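How to run an office sweepstake without falling out with anyone

I've run the sweepstake at our place for 11 years now, mostly for the big spring steeplechase and now and then for a football tournament. I took it over from Tarek Bitar, who moved to the Pollard branch and left me a biscuit tin, a pair of scissors and a list of people who still owed him a pound. I've made most of the mistakes you can make, so this is how I do it these days.

Before you start

Check you're allowed. In Britain a small work sweepstake, where everyone works at the same site and all the money goes back out in prizes or to a good cause, is normally fine, but the rules do differ from place to place and your employer may have its own ideas. Ask your manager first, and look up the current guidance if you're not sure. Keep it to your own building as well. The year I let the Farah depot join in by email was a headache from start to finish (they're on another site, so I shouldn't have done it anyway).

Step 1: Set the price

Pick a stake that no one will miss. We do £1 a ticket and I wouldn't go above £2. People will happily tell you they'd pay a fiver, and they would, but the new starter on the front desk might not want to say that she can't. Cheap tickets sell out faster too.

Step 2: Work out your numbers

You want every runner sold. If there are 34 horses and 20 of you, some people will need to buy two. Don't leave any in the tin! We did that once and the winner was sitting in there, unsold, with a whole room of people looking at me. If you really can't shift them all, decide beforehand what happens when an unsold one comes in. We move the prize down to the next finisher that has an owner.

Wait for the final list of runners before you cut anything up. I used to print mine days early out of sheer keenness and then spend the morning of the race with a marker pen, crossing out non-runners and apologising.

Step 3: Write the rules down

Half a page is plenty. Ours says:

Stakes are paid before the draw, in cash or by transfer.
One runner per ticket, drawn blind.
If your horse is withdrawn after the draw, you get your pound back.
First gets 60%, second gets 25%, third gets 15%.
A dead heat means the two prizes are added together and shared.
No swapping once the race is off.

Pin it up where the tickets are sold and email it round as well. I can't tell you how many arguments that half page has saved me, mainly about the withdrawn horses. If you want to give something to the horse that comes last, take it out of the first prize and say so on the sheet. It's a lovely touch, as it keeps people cheering for some poor animal that's half a mile behind.

Step 4: Take the money

Paid first, drawn second. This is the one I'm strict about. I keep a plain list with a name, how many tickets, and a tick for paid, and I don't use anything fancier. Tarek tried a spreadsheet with colours and ended up £3 out, and we still don't know why.

If people pay by transfer, ask them to put SWEEP as the reference. Our charity one for Skistov (the animal rescue up the road) was open to everyone on site and raised £294, and I had payments labelled "horse", "neigh" and, in one case, "rent". That took me a whole evening to untangle.

Step 5: Do the draw in front of people

Fold all the slips the same way, same size, same paper. Put them in something you can't see into. Then get someone else to do the pulling out while you write down the names — never draw your own ticket. We do it at 11.15 in the kitchen, when everybody's after a hot drink anyway and you get a decent crowd without having to send three reminders. 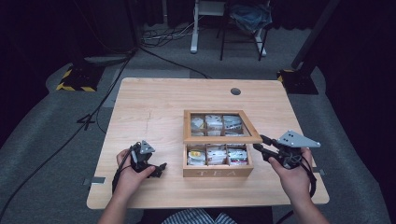
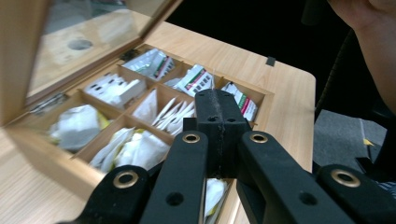

Read each name out loud and write it straight next to the horse. When you've finished, take a photo of the list and send it to everyone who played. Then if the paper copy goes missing, or gets a mug stood on it, you're covered.

Anyone who's off that day can nominate a friend to draw for them. Get that in a message beforehand, because "I told Rekero accounts I wanted in" is a conversation I don't ever want to have again.

Step 6: Pay out quickly

Same afternoon if you can, next morning at the latest. Wait for the official result, mind. The first past the post isn't always the winner once the stewards have had a look, and getting £20 back off someone who's already texted her husband about it is no fun at all. I put cash in envelopes with the name and amount on the front and get the person to initial my list.

A word on keeping it friendly

Some people don't gamble, for all sorts of reasons, and they don't owe you one of them. Ask once, in a group message, and leave it there. I don't go desk to desk any more. If somebody says no thanks, they're still very welcome to come and shout at the telly with the rest of us.

Keep your list until the following month in case of queries, then bin it. And buy the scissors back from whoever borrowed them, they'll be gone by next year.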